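A computer repair and reuse shop in Jurkden has taken on 2,084 old desktop towers from offices and schools in the district, and the first of them are now being stripped for parts.

Koubek Reuse, which moved into the former Stindier print works in July, says working drives, memory and power supplies will go into rebuilt machines for local households. Whatever can't be used again will be sorted by material and sent to the metal recycler in Jadico. 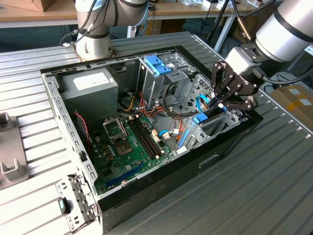 Most of the towers are plain office models and have been in storage for years. Staff check each one for parts before deciding whether it is worth rebuilding. The processor and memory are usually the first to go, and a board with a bare CPU socket and empty memory slots can still be kept as a spare if the socket pins are straight. Boards with bent pins go in the scrap bin.

Hard drives get the most attention. Every drive is logged under the name of the office or school that donated it, then wiped and tested. Drives that fail the test are shredded on site, and the donor gets a certificate by email.

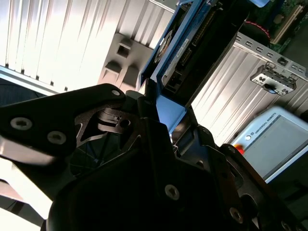 Yamila Cisternas said the wiping was what donors asked about first, ahead of price or pickup times. She said several offices had held on to their old computers simply because they didn't know what would become of the files.

The caddies are kept as well. Many older cases won't take a drive without the right one, and replacements are hard to find -- the shop has a shelf of otherwise good cases waiting on them. Cables are tested, tied in bundles and sold at the counter.

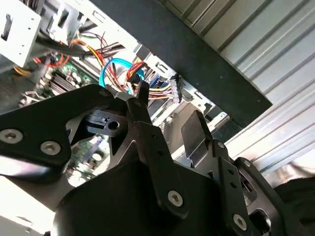 According to Tatiana Gajdoš, the shop is aiming for 1,000 rebuilt computers by the end of the program, with the first 100 set aside for students. She said cabling took up more bench time than people expected, and that a case with its wiring left tidy was much quicker to put back together.

The rebuilt towers will be sold with a keyboard, a mouse and a basic operating system. Monitors are in short supply and will be offered separately. Buyers can bring a machine back within 2 months if a part fails.

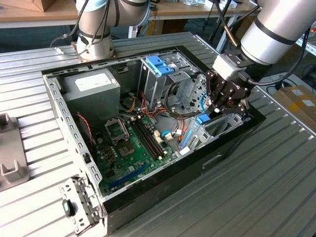

Empty cases are also being offered to hobbyists, who can pick them up from the side door on weekday mornings. The shop is not taking printers or old tube monitors at this time. Laptops are accepted, but the battery has to be in good shape -- swollen ones should go to the hazardous waste depot.

Offices with more than a carload to donate are asked to call ahead and arrange a pickup.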